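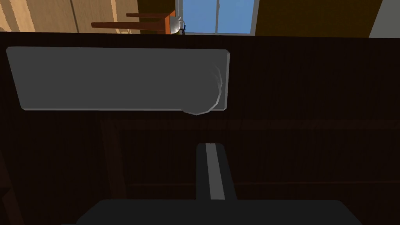

Wrist view, simulated room, single-finger profile. The gripper is short of the grey slab, with dark wood between the two.

Gripper and wrist camera comparison, simulation round
Posted Jul 7, 2018 by Man-sik Koo

Before the two candidate grippers go on the bench arm, we ran both of them through the same simulated rooms. The page collects the notes from that round. Gil-soo Cha built the rooms and wrote the controller; I did the scoring and most of the complaining about file formats. Numbers for the bench arm will go on a separate page when we have them.

The candidates are the Zerkach parallel gripper and the Devodmont narrow-finger gripper. Both were mounted on the same arm model with the same flange offset. The camera model sits behind the gripper body and looks out past the fingers, so part of the body is always in view along the bottom.

About the view at the top of the page

Slab: plain grey on every visible face, no markings or texture. A flat top like this gives the feature tracker very little to hold on to. The rim is lighter than the top face and that edge is what the tracker ends up using.

Rounded part at the right end of the slab: the outline is faceted. The mesh has a low polygon count and we left it alone. Contact normals on a faceted curve jump from one face to the next, and both grippers have to live with the same jumps.

Finger: black, with a light grey stripe down the center. The stripe is useful. Against the dark wood the black part of the finger separates poorly, and the segmentation step found the stripe first in nearly every run.

Background: wall panels, a chair, a window with blue sky. Gil-soo wanted a furnished room behind the work surface. I would have used a blank wall. The bright window pulls the exposure model up and the dark surface loses contrast, so in the end the furnished room was the harder test and we kept it.

Test setup

Each gripper made 100 approaches per room, from start poses drawn from the same list. An approach counted as good if the final finger position was up to 5 mm from the target along the closing axis and the finger had touched nothing on the way in. Touching the work surface counted as a failure, however lightly. The controller was the Haltlow position loop with default gains. Force feedback was off for the whole round.

We also swapped the lens model once, from the wide Van Dijk profile to the standard one. The wide profile shows more of the room, which is of no help to the controller, and bends straight edges near the corners. The slab rim came out curved after a poor calibration and the edge fit was thrown off. With the standard profile the fit was steady, and all later runs used it.

Zerkach parallel gripper

Stiff, predictable, slow to close. The body is wide, and at low approach angles its lower corner reaches the work surface before the fingers reach a thin object. For anything lying flat, the approach has to be steeper than we would like. Finger tracking was good once the threshold was lowered. Closing on the rounded part gave a small sideways slip in simulation — enough to see in the joint log, too small to count as a failure.

Devodmont narrow-finger gripper

Better clearance at low angles. The narrow tip can get under a rim if there is any gap at all, but the simulated finger flexes more than the data sheet suggests, and I don't trust the stiffness value we entered. Gil-soo took it from a drawing. Until we measure a real finger, treat the results for this gripper as provisional.

Controller notes

Default gains were fine for both grippers at half speed. At full speed the arm overshot along the approach direction and then crept back, which wastes time and puts the tip near the surface twice. Lowering the gain on the wrist joint fixed most of it. We did not tune separately for each gripper. The final settings are a compromise and slightly favor the heavier one.

Two known faults in the simulation: shadows under the gripper body are too soft, and the depth channel returns nonsense on shiny metal. Neither affects the slab tests. Both will matter once we start on cookware.

Still open

Repeat the low-angle approaches with the measured finger stiffness.
Add a surface texture to the slab and see how much the tracker improves.
Try a lighter work surface with the same start poses.
Decide whether force feedback stays off for the bench runs. Gil-soo says yes, I say no.

Room files and joint logs are in the shared folder under the July heading. The pose list is a plain text file, one pose per line, angles in degrees. If you rerun any of this, keep the lens profile name in the log header.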